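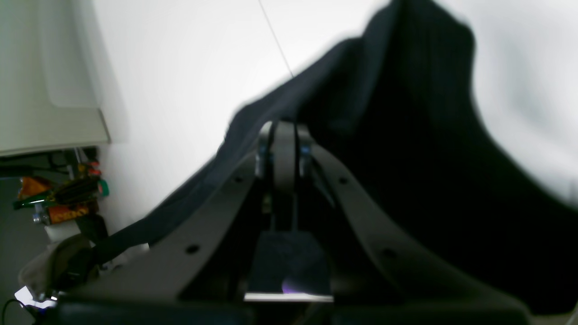 Fiifi Tsikata wrote:
Before anyone puts in an order, ask Zultlow what a spare pair of fingers costs. The arm price is the easy part. We paid 800 for our second gripper and then found the mounting bracket was a separate line on the quote.

lintcatcher wrote:
OK, that's useful. I started this thread because I have to hand in a budget for one cloth handling station by May, and so far I have the arm, the gripper and the wrist camera. Flat gray plate fingers with holes in them, same as on the dark knit in my first post. What am I missing?

greasegun_dan wrote:
Spare camera cable. Buy 2. Also a table you can bolt down.

Thắng Tôn wrote:
I'd hold off on the Zultlow. Groltora quoted us 937 for a gripper with the bracket and soft pads included. For knits I think the pads matter more than the grip force.

Fiifi Tsikata wrote:
Disagree on the pads. We went through four sets and ended up back on bare plates. Pads are a running cost and they never show up in the first budget.

Thắng Tôn wrote:
Depends on the cloth. You're doing towels, we're doing sweaters. Put pads in as a yearly line and it's not a surprise.

lintcatcher wrote:
We have both — mostly dark knits, some towels. Could I buy the bare plates now and add pads later?

Thắng Tôn wrote:
Yes if the hole pattern matches. Get the drawing from the vendor before you pay.

greasegun_dan wrote:
Has anyone bought from Mạc? They sell plates cut to your own drawing.

Fiifi Tsikata wrote:
Once. Plates were fine, shipping was slow. I'd use them for spares and not for the first set.

lintcatcher wrote:
Thanks all. I'm adding spare plates, a pad line, two cables and the table. Will post the Groltora quote when I have it.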